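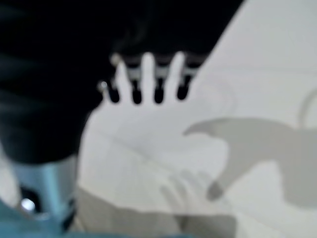

Vustdale Walking Club, Kit and Comfort Pages

The Skisell two-season sleeping bag, reviewed by Sorcha Purves

I have owned five sleeping bags in my life and have been properly warm in two of them, so please bear that in mind as you read. I'm a cold sleeper. My sister Kenna sleeps with one foot out of the covers in January, and between the two of us I think we make a fair test panel for anything that claims to keep a person cozy overnight!

The bag came to me after our spring trip up to Clemeo, when my old Nowicki finally lost its zipper on the second night and I lay there holding it shut with my knees. Lewis Cairns very kindly let me try his Skisell the night after that, and I ordered my own as soon as I got home. I've now used it on every club outing up to June, plus one night on the back porch when I couldn't wait any longer.

Let me start with the zipper, seeing as that was my trouble before. It's a good chunky one with a pull on both sides, and there's a stiff strip of tape running behind it so the lining doesn't get chewed. I've snagged it once, in the dark, in a hurry, and it came free with a gentle tug. Kenna thinks it's noisy. She is right, but she was also trying to sleep at the time. 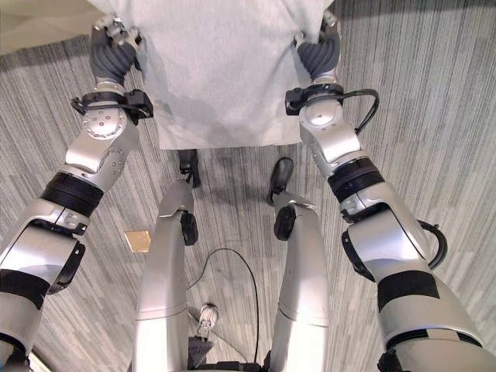
The hood took me longer to get along with. You tighten it with a cord that sits right by your chin, and for the first couple of nights I woke up with the little toggle in my mouth (lovely). Elli Tikkanen showed me how to tuck it back through the loop on the collar, and after that I forgot all about it. With the hood drawn in I stayed warm through a frosty night at the upper campsite, wearing just a base layer and my good socks. In my Nowicki I'd have had my coat on.

It's roomy at the shoulders and a bit snug at the feet. I'm a side sleeper and I like to pull my knees up, and I can do that here without feeling like a letter in an envelope. Nandi Coetzee is a good deal taller than me and found her toes pressing on the end, so if you're long in the leg, do ask about the bigger size.
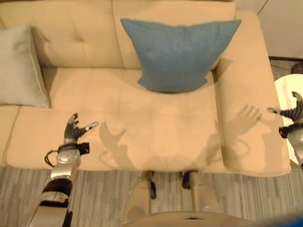
Packing it away is where I'd take off a mark. The stuff sack is mean! You can get the bag in, but you have to kneel on it and say a few words, and I've since bought a larger sack for $50 less than I feared, meaning it was a bargain and I'm very pleased with it. At home I keep the bag hanging loose in the closet so the filling stays fluffy.

I've washed it once, on gentle, and it took a whole day and a half on the line. Give yourself plenty of time before a trip.

Would I buy it again? Yes, and Kenna has asked for one for her birthday, noisy zipper and all. If you'd like to try mine before you spend the money, come and find me at the next club supper.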